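Kanchan Sandhu
Okay, a thread on bin picking house rules, because I keep getting asked what we do before we let an arm reach into a box of random stuff. September brain dump, here we go 🧵
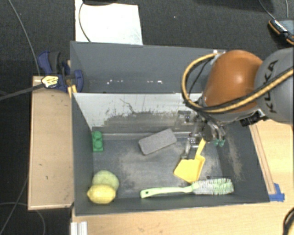 KUKA over the bin. Sponge, toy block, lemon, brush, dustpan, the usual suspects!

1/ Rule one at Esora is boring: write down the object set before you start. Every item gets a name and a line in the sheet. If somebody swaps the sponge for a squishier sponge, that's a new line. Yes, even for a sponge. Ask me how much fun I had comparing runs before we did this.

2/ Mix your shapes on purpose. Round things roll, flat things hug the floor, and anything with a long handle loves to end up along a wall. If your set is all nice little cubes you're going to get a lovely success rate and learn nothing about your gripper.

3/ Corners count. We used to quietly nudge stuff back to the middle between tries (guilty!!). Now the rule is hands off until the run is over, and if an item can't be reached it goes down as a miss.

4/ Hands in the bin = arm stopped. Stopped as in properly stopped, drives off, and the person reaching in is the one who did it. "It's paused" doesn't count. I will be annoying about this forever.

5/ Two people sign off on any change to the speed limits. We stole that one from the Zindix folks and it has saved me from my own late-night ideas at least twice.

6/ Cables! Walk the whole run with your eyes before you power up, from the arm down to the floor. Check for slack at full reach too, the home position will lie to you.

7/ Clean or don't clean, but pick one and log it. Dust changes how things slide. We wipe the bin every 1000 picks and note it in the sheet. Your number can be different, just have a number.

8/ The full checklist is 17 lines and fits on one page. If yours needs a binder people will skip it, I promise you.

9/ Still fighting about whether a re-grasp should count as one attempt or two. I say two. Bhutto team says one. Replies are open, be nice 😅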